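Keeping a white benchtop white

My grandmother swore by bicarb, and after 14 years in our draughty old kitchen in Greltthorpe I've come round to her way of thinking (mostly!). Mix two spoonfuls with a little water and leave it on the tea stain while you have your own cuppa.

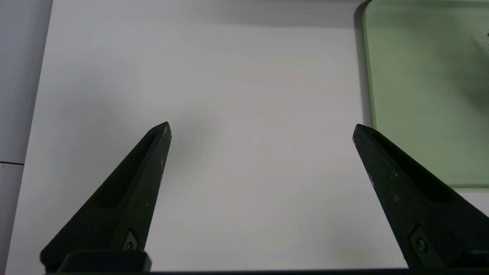

Plain white, and plenty of it.

Rinse well, then buff with an old flannelette pillowcase - lovely stuff.

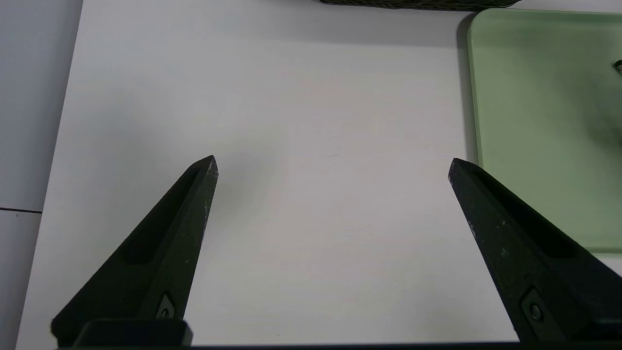 Turmeric is the real terror, so grab the dishcloth quickly. On a plain white top like this one I'd dab with lemon juice first and save the bicarb for later.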